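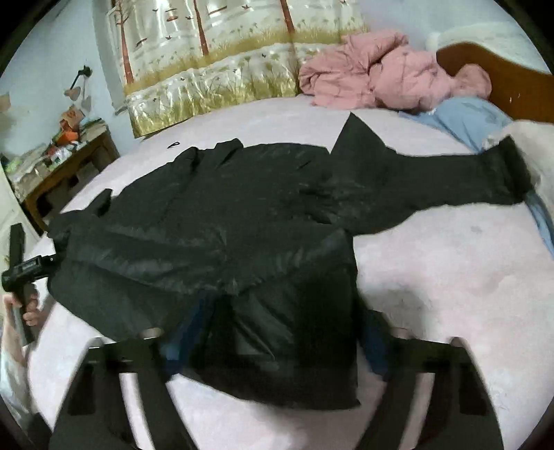

Recording fold demos with two hand-held grippers

Posted 2021-03-15 by Rosalinda Dagdag

These are my notes for recording garment folding with the Vilto grippers, the pair Zakhar Demchenko and I printed at the shared shop. Printing and wiring are on the build page. I assume you have two finished grippers and a charged battery in each.

Before you start

Check the screws at the fingertips. Ours work loose after about 100 grasps, and a loose tip twists when it pinches thick cloth. Snug is enough. If you crank on them the plastic cracks at the cutouts, and then you are printing a new finger (44 minutes on the Boiko at draft settings).

Wipe the lens. Close each gripper fully and zero the width reading. Start both recorders, then click the fingers of both grippers together once. You will use that click to line up the two files later.

Laying out the garment

Use a bed or a big table at hip height. A plain sheet in a light color helps a lot with dark clothes. Padded jackets are harder than shirts, so do your first 200 takes with T-shirts and towels.

Lay the jacket flat with the hem toward you. Don't smooth it out perfectly. Leave some creases, and let the hem fold over on itself in some takes so the lining shows. Change the sleeve angle every time.

Recording a take

1. Hold both grippers over the garment, open, for two seconds.
2. Bring one down at the hem and pinch shell and lining together. On quilted fabric, grab at a seam.
3. Grasp with the second gripper, lift both, and fold toward the collar.
4. Open the fingers all the way before you back off. Half-open fingers drag the fabric.
5. Fold in the sleeves, one gripper each.
6. Hold still for two seconds and stop.

Keep your wrists slow. Fast turns blur the video and the tracking drops out. If you lose tracking, throw out the take and redo it.

Files

Name takes by garment and number, and copy them off the cards the same day. Our set is at 3,681 takes. Zakhar runs the sync script, which trims each pair to the click and flags any with a gap.

Left to do: softer tips for slick nylon, and a wrist strap.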